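Storage bench, notebook, February, afternoon

Continued from the page with the drawer dividers. Today I work only on the small wire rack and the food containers. The question is still the same: how to store the containers in the shared kitchen so that people can take one and put one back without moving all the others.

What we have on the bench:
- wire rack, white, two levels, open on the top
- clear plastic containers with lids, from the Skistatex order
- tray liner from Falton, not opened yet
- kitchen scale, tape measure, notebook

Order number for the containers is 3737, I write it here because last time I searched for it one whole morning.

First I tried to put the containers with the long side to the front. They go in, but the lid touches the wire on the side and it is easy to push the lid a little open when you pull. With the short side to the front it is better. You lose some width, and the second container in the row stands a bit in the shadow of the first one, so you must remember what is in the back. For dry things (rice, lentils, tea) I think this is no problem. For leftovers it is a problem, people forget them.

Second try was with the rack turned by a quarter. Then the upper shelf is easy to reach but the lower one needs two hands, one to hold the rack and one to pull. The rack is very light and it moves together with the container. I put a damp cloth under it and it stayed in place. A cloth is not a solution for a kitchen shelf, it will smell after a week. Maybe small rubber feet. Idahosa sells a bag of them, I will ask for the price.

I weighed one empty container with the lid, 102 grams. Not important for the rack, but I want it for the labels, so people can subtract it when they weigh food.

About the lids. The corners are round and the lid has a rim in pale blue, which helps a lot to see from the side if it is a container of this type or one of the old ones. The old ones have no color and the lids do not fit between the two types. I would like to take the old ones out of the kitchen completely. The sticker on the lid is a nuisance for writing a date on it, the pen does not hold there. Leave it or take it off? I took it off from two lids with warm water and a bit of oil. It leaves some glue, and the glue collects dust. For the others I leave it for now and put the date on the right of the sticker, there is enough place.

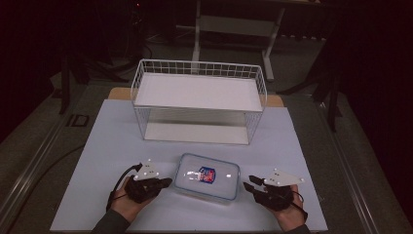 Meenakshi Chacko asks why the date must be on the lid at all. Lids get mixed in the dishwasher, she writes, and then you have the soup of one day under the date of another. She would put the tape on the short side of the box, at the front, and keep the lid clean.

She is right, and it fits with the short side to the front. I did not think of the dishwasher. The only thing against it is that on the lower level the side is partly behind the wires, so the tape has to sit high, just under the rim. I tested it with a piece of masking tape and I can read it when I bend down a little. With thick pen it is good, with ballpoint no.

So the plan is now:
- short side to the front on both levels
- tape under the rim, date and name, thick pen
- dry food on the lower level, leftovers only on the upper level
- never more than 2 boxes one behind the other

The bottom panel can stay as it is. I first wanted to cut the Falton liner for it, but small crumbs are easier to wipe from the panel than from the liner. I will return the liner if the package is still accepted, otherwise it goes to the drawer with the knives.

Still open: the height between the levels. The tall containers from Tradau are not delivered, and in the catalog the height is given without the lid. I will measure when they come. If they are too tall, they go next to the rack and not in it.

For tomorrow: ask for the rubber feet, wash the 3 sample boxes once in the machine with the tape on, look if the tape comes off.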